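Syafiqah Chong has spent since August comparing the Peria hand, which has five fingers, with the two-jaw Tovar gripper it is meant to replace. I asked her whether the hand was winning.

"In the simulator, sure," she said. "Everything wins in the simulator."

Her team at Clemivden ran 300 kitchen pick-ups with each one, all on a computer. The hand managed 291. The Tovar managed 200. Those are the numbers in the sales deck, and she doesn't much like them there.
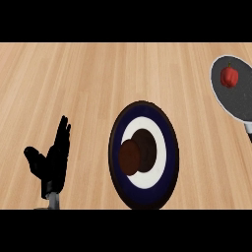 "What did we test? Friction we picked ourselves. A pepper that weighs what we typed in. Change one setting and the Tovar catches up fast."

So why buy the hand at all? Her colleague Vicente Aravena thinks the extra fingers will pay off on round, slippery things. Chong wants to see it on a bench first. She has asked for 7 weeks with real hardware and hasn't been given a date.

"Vicente may be right," she said. "But I've watched people fall for a hand because it looks like theirs. Ask me what it costs to fix a thumb."

I did ask. She said the supplier hadn't told her yet.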